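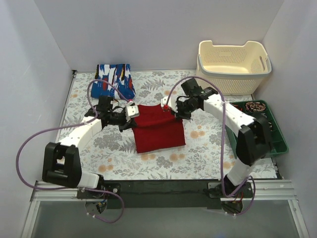

Red cloth on the fern and blossom mat

Ticket 258
Product: Traltesura sewing machine, mechanical, front-loading bobbin
Bought from: Oltwood
Problem: skipped stitches on hems
Status: solved

Original message

Hello! I love this machine and have had it since July, so please read this as a cry for help from a happy customer. It has started skipping stitches, but only on hems. Plain seams are lovely. As soon as I get to a folded edge, and above all where the hem crosses a side seam, it drops two or three stitches in a row and then carries on as if nothing had happened. The thread doesn't snap and there's no nasty noise. I'm using Cistholm polyester thread top and bottom, straight stitch, length 3, on ordinary woven cotton.

I have rethreaded it more times than I care to admit. The bobbin is in the right way round (checked against the drawing inside the door).

Reply from support

Thanks for such a clear write-up. Skipping only on thick parts usually comes down to the needle, the presser foot tilting, or fluff under the needle plate. Please try these in order and change one thing at a time:

1. Fit a new needle, flat side to the back, pushed right up before you tighten the screw.
2. Take off the needle plate and brush out the feed teeth and the bobbin area. No canned air, please, it drives fluff further in.
3. Sew a test hem with a folded scrap tucked behind the foot, level with the hem, so the foot starts flat.

Let us know which size of needle came out of the machine as well.

Log, first evening

The needle that came out was a size 10, left in from sewing a thin blouse. Oops! Swapped it for a 14. Big improvement straight away on the folded edge, but it still skips at the side seams.

Plate off. There was a grey felt pad of fluff packed between the feed teeth, a really satisfying thing to lift out with tweezers. Brushed everything, put the plate back, ran a row on a scrap. The sound is softer already. Skips at the side seam: fewer, still there.
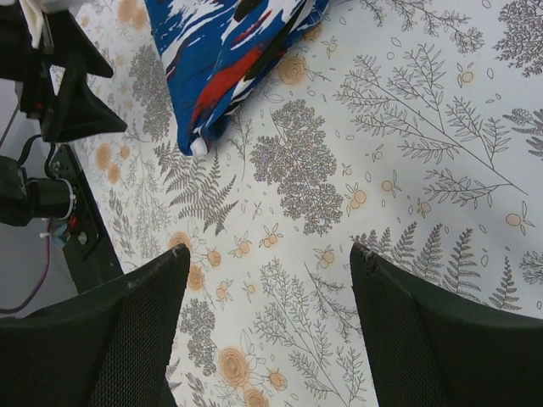

Next I tried the scrap behind the foot, and wow, what a difference. I had always started at the very edge of the hem with the back of the foot hanging over nothing, so of course it was tipping. With the scrap in place the first stitches are as even as the rest. For the side seams I stop just before the bump with the needle down, lift the foot, slide the scrap in behind, lower the foot and go over slowly with the handwheel.

One leftover: a single skip on the thickest crossing, where a flat-felled seam meets a double hem.

Reply from support

Great progress. For that last one, try lengthening the stitch a touch and easing off the foot pressure by one mark. If you have a small hammer, a few taps on the crossing (on a hard board, never on the machine bed) will flatten it nicely. We'll keep the ticket open for 72 hours.

Log, second evening

Hammer! Why did I not know about the hammer? Four taps, foot pressure down one mark, no skips on the test piece. Did the same on the pair of work trousers that started all this and both legs came out clean. I also moved to the Haddadin jeans needle for the crossings, then back to the 14 for everything else.

Please close this one. I've written the needle size on a bit of tape and stuck it to the front of the machine. Next question will be about buttonholes, in a new ticket.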